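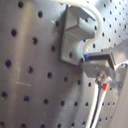

Who writes the rules for how a robot arm may be used near people?

Mostly committees of people who build them, sell them or insure them, with too few of the people who stand next to them all day. The Drostlow working practice group is trying to change the mix, and we are looking for participants for the next round.

Call for participants: bench robot practice, second round

The Drostlow group is a small body that writes and tests shop-level rules for robot arms used at workbenches. We do not write national standards and we do not certify anything. We write the page that gets taped up beside the cell: who may clear a jam, what has to be off before a hand goes in, how a cable is tied, what gets written down after a stop. We then ask people to work under that page for a while and tell us which parts they followed, which parts they skipped and why.

The first round produced a draft called Prothero. It has 73 rules in it. That is too many. A good share of them say the same thing in different words, and some contradict each other once you try them with a real part in a real fixture. The second round is meant to cut the draft down, fix what is wrong and find what is missing.

We are taking 12 participants. The work is paid.

What the work is

Participants work at benches in our shop in Wundville. Each bench session lasts half a day. You will set up, run, stop, clear and restart a robot arm doing light handling and plug-in tasks, following the draft rules as written. Someone from the group sits with you and takes notes. You will be asked to stop and say so when a rule is unclear, when it slows the job down without a reason you can see, or when you would have done something different on your own shop floor.

After each session you fill in a two-page form. The form asks the same things every time, so that answers can be compared between people. There is space at the end for anything else. In the first round most of the useful material came in that space, and we have made it bigger.

Between sessions there is some reading, never more than an hour's worth. At the end of the round all participants meet for one full day to go through the draft line by line and vote on each rule: keep, change or drop.

Areas we are covering this time

Cable and hose routing. The draft says that cables at the wrist must be secured "at suitable intervals." Everyone in the first round read that differently. We want wording that a new hire can follow without asking, and that still leaves room for different arms and tools. We also want a clear rule on slack: how to check it, in which arm positions, and who checks it again after a tool change.

Fixtures and mounting plates. The draft has a rule that no bracket may be moved on a shared plate without a note in the log. People agreed with it and then did not do it. We need to know if the rule is wrong, or the log is in the wrong place, or both.

Hands near the gripper. Several rules cover reaching in while the arm is powered but not moving. These are the ones that drew the most argument. Some participants wanted a flat ban. Others pointed out that certain teaching jobs cannot be done that way and that a ban would simply be ignored. The group has no fixed view. We will run these sessions at reduced speed, with an enabling switch, and with a second person holding a stop button the whole time.

Stops and restarts. What counts as a stop worth recording? Who is allowed to restart? Does the answer change after the third stop in an hour? The draft is silent on the last point.

Handover between shifts. We have one short rule here and suspect it needs to be longer. If you have worked a two-shift or three-shift operation, we would especially like to hear from you.

Labels and color coding. The draft asks for connectors to be marked at both ends. It does not say with what, or in what order, or what to do when a maker's own colors clash with the shop's. This will be a short topic, one session only.

Who we are looking for

You should have worked at or next to a robot arm, a pick-and-place machine or similar equipment for at least one year. It does not have to be recent and it does not have to have been your main job. Operators, setters, maintenance people, line leads and lab technicians are all welcome. So are people who left the trade because they did not like how it was run.

We would like at least four participants who have never written or edited a rule, procedure or work instruction in their lives. If that is you, please say so in your application. It counts in your favor.

You do not need a degree. You do not need to be able to program. You do need to be able to read the draft, which is in English, and to talk about it with other people in the room. If reading long documents on paper is hard for you, we can send it in large print or go through it with you out loud.

You need to be 18 or over and able to stand or sit at a bench for a half-day with breaks. The benches adjust in height and one of them can be used from a wheelchair.

Who this will not suit

Please do not apply if you currently work for a company that makes or sells robot arms or grippers. We have a separate route for makers to comment on the draft, and we keep the two apart on purpose. People who work for a company that only uses them are fine.

It will also not suit anyone who wants a certificate at the end. We can give you a letter saying you took part and for how many sessions. It is not a training course and should not be presented as one to an employer.

Pay and costs

Each bench session pays 300 dollars. The reading and the forms are included in that amount. The final meeting day counts as two sessions. We pay after each session, and you will not lose money already earned if you drop out.

If you live more than 70 miles from Wundville we cover travel at a set mileage rate and one night's lodging per visit. Closer than that, we cover parking. Tell us in advance if you need child care or other cover in order to attend — there is a small fund for this and it was barely used last time.

Lunch is provided on session days.

Safety at the sessions

It would be strange to test safety rules carelessly, so the following apply to every session and are not up for discussion or voting. They sit above the draft.

No one works at a cell alone.
The risk assessment for each bench is kept at the bench and you will be given time to read it before you start.
Any person in the room may stop any arm at any time and does not have to explain first.
Loose sleeves, lanyards, rings and gloves come off before you go inside the marked area. Long hair is tied back.
Power is locked out before any tool change, cable repair or bracket change. You will be given your own lock.
If a rule in the draft would have you do something you think is unsafe, do not do it. Tell the note taker. You are paid the same.

There is a short introduction before your first session, which covers these points and lets you try each of the stop controls. It is paid at the rate of half a session.

What happens to what you say

Notes and forms are kept under a number. The list that ties numbers to names is held on paper by one member of the group and is destroyed when the round closes. We do not record sound or video of participants. Nothing is passed to your employer, and we will not confirm to an employer that you applied.

The finished draft will be published free of charge, along with the vote on each rule and a summary of the arguments on both sides. You can have your name in the list of participants or leave it off. You can decide that at the end.

Please do not bring confidential material from your workplace. We do not want your company's procedures, drawings or incident reports. Describe what you have seen in general terms and leave out names.

Dates

Applications close on 23rd December. We will answer everyone, including people we cannot take. Bench sessions begin in March and each participant is booked for six of them, spread out so that nobody has more than one in any week. Morning and afternoon slots are both available and we try to give people the one they ask for. The final meeting will be set once the twelve places are filled, so that all twelve can be there.

If more suitable people apply than we have places for, we will choose for a spread of jobs, shifts and types of workplace. We will also keep a short reserve list. Reserves are paid one session fee if they are called in and then not needed.

How to apply

Write to us, one page or less, and tell us three things: what equipment you worked with, what you did there, and one rule at a place you worked that you thought was bad. Tell us what was bad about it. We do not mind about spelling or layout, and a handwritten page is fine. No résumé, please.

Letters can be dropped off or mailed to the Drostlow group at the Wemer Building in Wundville, second floor. The email address is on our contact page. If you would sooner apply by phone, send us a number and a good time to call, and someone will take your answers down and read them back to you.

You can ask for a copy of the Prothero draft before you apply. It is long, and you do not have to have read it.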